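Storage words: the bin

A bin is a container with a flat bottom, side walls and an open top. The walls stop the contents from rolling away. The open top lets you see what is inside and reach in from above.

The bottom of a bin takes most of the wear. Each time an object is dragged across it, small scuffs form. Scuffed patches reflect light unevenly, so a grey surface looks mottled.
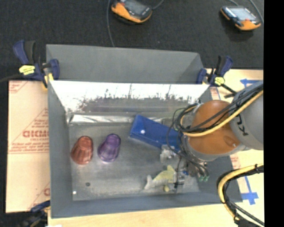 Why cups have ribs

Ribs are narrow folds or ridges in the side of a cup. Both plastic cups in the grey bin, one reddish-copper and one purple, have them. A ribbed wall bends less than a flat wall of the same thickness.

Word list
Rib: a raised line that stiffens a surface.
Scuff: a mark made by rubbing.

Text: Mavis Villanueva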